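6. Drying bed linen

Your Flirkis vented dryer will dry a load of shirts without supervision. Bed linen is another matter. A doona cover left to itself will swallow everything else in the drum by the halfway mark and present you with a large hot parcel, damp in the middle, containing all your socks. This section deals with the parcel.

Read section 2 (Electrical safety) first if you skipped it. We know you skipped it.

6.1 Before you load

1. Check the care label. If it shows a square with a circle and a cross through it, go and find the clothesline.

2. Spin the load properly in the washing machine. The dryer draws 2000 watts on High, and it is a costly way to remove water that your washing machine would have flung out for very little.

3. Do up the buttons, press studs or zip on doona covers and turn pillowcases inside out. An open doona cover is a trap.

4. Shake out each sheet separately. Fitted sheets come out of the washer with something else in their corners, usually a face washer.

5. Clean the lint filter. It slides up and out from inside the door rim. If you can't see through the mesh, neither can the air.

Caution: Never run the dryer with the lint filter removed, however briefly. Lint in the duct is a fire hazard and won't be covered by your warranty or, we suspect, by your insurer.

6.2 Loading

1. Load no more than 2 large items at a time. For a queen set this means the fitted and flat sheets in one load, and the doona cover and pillowcases in another. People with king beds may treat the doona cover as a load in its own right.

2. Drop items in loosely, one after the other. Do not wind them round the drum like a fire hose.

3. Close the door until it clicks. The catch on early models was made by a different supplier and needs a firm hip.

Note: Wool dryer balls may be used. Tennis balls may also be used, but they smell of tennis balls.

6.3 Choosing a program

1. Turn the dial to Bedding. The drum reverses direction on this setting, which slows the formation of the parcel but will not prevent it altogether.

2. Select Low, Medium or High. Use Low for anything with elastic you would like to keep. High reaches 60 degrees at the drum outlet and suits plain white cotton and towels.

3. Press Start and hold it until the light turns green. A short press only wakes the display, a decision we have received letters about.

4. When the buzzer sounds partway through, press Pause, open the door, pull everything apart and put it back in. This is the untangle prompt. Ignoring it does no harm to the dryer. You will just be sleeping on a damp corner.

5. Let the cool-down run. It adds 10 minutes to the end of every program and can't be turned off. Most creases in sheets are set while they lie hot in a stopped drum, so being on hand when the final buzzer goes is worth more than any setting on the dial.

Caution: Do not tumble dry linen that has been in contact with cooking oil, massage oil, petrol or paint thinner, even after washing. Oil residues can heat up in a folded pile and catch fire hours later.

6.4 Sensor drying

The moisture sensor is the pair of metal strips below the door opening. It judges dryness by whatever happens to brush against it, so a sheet that is dry on the outside will convince it that the whole load is done. If your linen keeps coming out damp in the middle:

1. Wipe the strips with a cloth and a little white vinegar. Fabric softener leaves a film on them.

2. Reduce the load.

3. Switch to Timed, and accept responsibility for the outcome.

In the Nellora edition the strips sit behind the drum instead. Owners of that model should use the mirror supplied in the accessories bag, which will be at the bottom of the box, under the second piece of foam, if the box is still with you.

6.5 Creases

Some creasing is normal. The Easy Iron option lowers the heat and extends the tumbling, and it helps with cotton blends. It does very little for pure linen, a fabric that creases when looked at. If you want flat sheets, take them out slightly damp, pull them square by the hems and make the bed straight away. The rest of the drying happens under its own weight, provided you leave the doona off for a while.
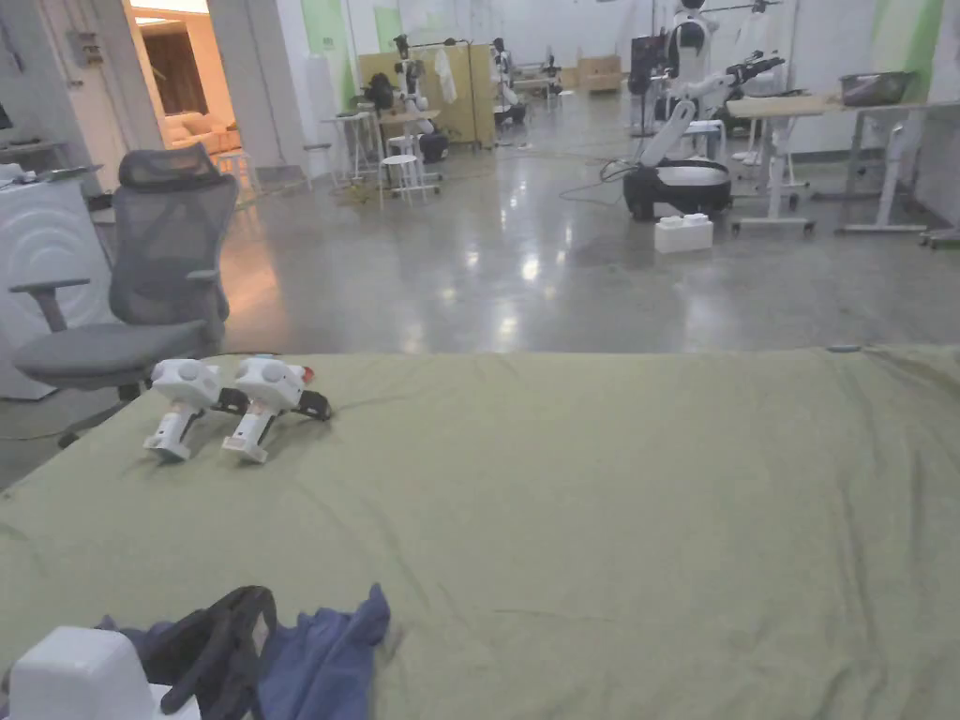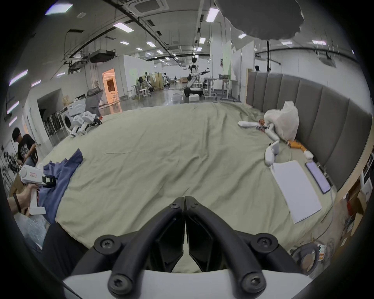 Soft wrinkles in green cloth.

6.6 After each load

1. Switch the dryer off at the wall. The display goes on drawing a small amount of power otherwise, and the clock has never kept good time anyway.

2. Clean the lint filter again. Yes, again. A new set of sheets sheds heavily for the first few washes.

3. Leave the door ajar so the seal can recover its shape.

4. Check the outside vent flap once a season. In July it may stick shut with condensation, and the laundry will let you know by raining on the inside of the window.

5. Where the dryer is mounted on the Vukčević wall bracket, check that both locking tabs are still down. Large loads make the cabinet walk, and a wall-mounted dryer has nowhere sensible to walk to.

If the drum stops turning but the heater stays on, unplug the machine and contact Sokis service. Have the serial number ready. It's on a plate at the back, facing the wall.

Section last revised November 22, 2022. Replaces the loose sheet headed "Parcel Problem".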